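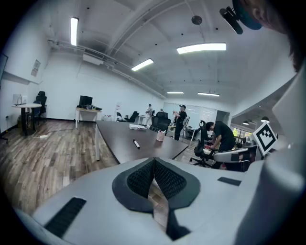 Home Garage Station Tips Kitchen Contact

Hose and gear care, quick ones

Drain the hose before you roll it. Walk it over your shoulder end to end, twice if its a long one. Mild dish soap for mud, soft brush, rinse. No bleach, ever.

Hang to dry in shade. Full sun wrecks the jacket.

Couplings: check the gasket. Cracked or flat, toss it. Keep 3 spares in a jar by the door.
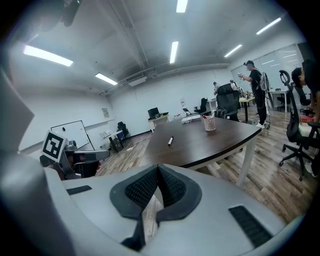 Darren Stockdale

Gloves next. Leather ones dry slow, away from the heater, fingers up. Stiff? Work them by hand, dont oil them.

Boots: pull the insoles, stuff with newspaper, change the paper at bedtime.

Helmet shield, plain water and a soft cloth. Paper towels scratch teh plastic.

More on ladders in June.

Bandcombe Station Tips | Contact us | Back to top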